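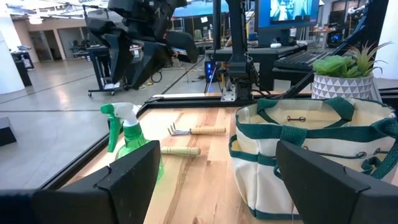

Small arm packing garden tools into a bag: the handle slides out every time

We use cookies to remember your login and to count visits. By staying on this forum you accept this. OK / Read more

tindra_m
Hello to all. I am new in this part of the forum, and please excuse my English, it is my third language. I am building a pick and place arm in our shared workshop in Wasville. The task I chose is simple for a person: take the small garden tools from the table and put them in the canvas bag, handle up. The gripper is my own design, two flat black fingers, driven by a Vorkell servo. The camera sits at the wrist and looks forward between the fingers.

The cultivator with three tines is my problem. I close on the round wooden handle, I lift, and the handle turns between the fingers until the metal head hangs down. Then it cannot enter the bag, or it pulls the bag to the side. The servo limit is set to 700 in the Baumgart driver. I tried also 749, and after this the motor became too warm and went in protection. What should I change first?

oldgate
Where on the handle do you grip? The metal end is the heavy one. If you close in the middle of the wood, it will turn, no matter how much force you use.

tindra_m
In the middle, yes. I let the program find the center of the handle in the camera picture.

oldgate
Then this is your first change. Move the grip point toward the tines, close to where the metal enters the wood. Balance the tool on one finger of your real hand and mark the place with tape.

kettlebrook
I don't agree that this is first. Flat plates on a round stick touch along one thin line on each side. Even at the balance point it will swing when the arm speeds up. Put a V groove in the fingers, or glue on some rubber. I had the same trouble with paint brushes and lost a whole July on software before I touched the fingers.

oldgate
A V groove is good for one diameter. She also wants to lift other things, I suppose.

tindra_m
Yes, later the spray bottle also. It stands on the left side and it already gives me another problem. From the wrist camera it covers the metal end of the second tool, so I see only the wooden handle. My program then decides that the handle is the complete object and calculates the center wrong.

pellworm
This one is easy, move the bottle.

tindra_m
I can move it, of course. But I would like the arm to manage a table that is not perfectly arranged. In a real shed nobody arranges it for me.

pellworm
Fair, but get one tool working on a clean table before you make it hard. You are now mixing a grip problem and a vision problem, and you will not know which one failed.

kettlebrook
Agree with pellworm here. For the hidden part you can take 2 views: one from the present position and one with the wrist moved to the right and higher. Compare the length of the handle in both. If the object becomes longer in the second view, something was covered.

tindra_m
The bag is on the right, and the right finger already comes in front of its lower part in the camera. If I move more to the right at this height, I am afraid to hit it. Higher is possible.

kettlebrook
Then only higher. Go up first, tilt down, and look from above.

saltmarsh9
Question about the bag. Does it have a stiff rim? Canvas bags love to close their mouth when you are not looking. And that handle goes in an arch over the top, exactly where you want to come down.

tindra_m
The rim has a green binding, it is a bit stiff but not a lot. The handle is the thing I fear most. At the moment I enter from the side of it at an angle. Maybe I fold it back and fix it with a clip, but pellworm will say I should do this anyway.

pellworm
I do say it.

oldgate
I would keep the handle up. If the final goal is a messy shed, then a bag with a handle is part of it. Plan a path with one point in front of the arch and one point inside, and go slowly between them.

pellworm
You tell her to make the task harder and also to change the grip. Choose one!

oldgate
I said grip point first, three posts above mine. The bag can wait.

tindra_m
Thank you, I have read everything two times. Yesterday evening I did the tape test. The balance point is much nearer to the tines than I believed. I changed the offset and left the force at 700. The cultivator now stays almost level when I lift slowly. When I lift at normal speed it still swings, so kettlebrook is also right.

I ordered a sheet of rubber from Drilero, and I will cut two pads of 195 mm, the full length of the fingers.

kettlebrook
Full length is more than you need. Cover only the part near the tips, otherwise the pads will rub where the fingers are close together. And roughen the plates with sandpaper before the glue.

saltmarsh9
Use double-sided tape for the first test, you will want to take them off again.

tindra_m
Good, tape first and short pads. I will write again when the rubber is here. The spray bottle is now on the shelf, pellworm, you can be happy.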